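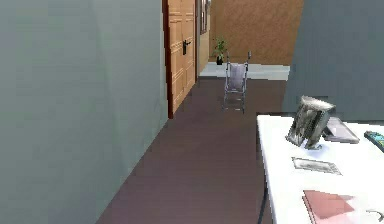 Sinby Fidomia 300 Stainless Steel Variable Capacity Wine Tank

Item 1232
Capacity: 300 liters
Material: stainless steel, food grade
Lid: floating, with inflatable gasket
Outlets: 2 (total drain, racking valve)
Supplied with: lid, gasket, hand pump, pressure gauge, airlock, legs

The Fidomia 300 is a variable capacity tank for fermenting and storing still wine. The lid rests on the surface of the wine and is sealed against the tank wall by the gasket, so a partly filled tank can be kept without headspace. It is suitable for white, rosé and red wine, and for cider. It is not a pressure vessel and must not be used for sparkling wine.

Red fermentations

Leave the lid off during active fermentation and cover the tank with a clean cloth. Fill to no more than three quarters, as the cap of skins will rise. The racking valve sits above the normal level of the lees. Skins and seeds can block it, so fit the screen (sold separately) before filling.

Storage

Lower the lid until it touches the wine, then inflate the gasket to the pressure printed on the gauge. Fill the airlock. Check the gauge weekly and top up with the hand pump when needed. A gasket that loses pressure overnight should be replaced.

Cleaning

Rinse with warm water after emptying. Remove tartrate deposits with an alkaline cleaner, follow with a citric acid rinse, and finish with clean water. Do not use chlorine products or steel wool. Take both valves apart at least once per season. Store the gasket deflated, dry and out of sunlight.

Delivery

Tanks ship from the Tveit warehouse on a pallet, legs detached. Collection from the Grerkidholm store is by arrangement. Orders for the coming harvest close in November of the year before.

Spare parts

Gasket, 300 liter size
Hand pump with gauge
Airlock
Valve seal set
Racking screen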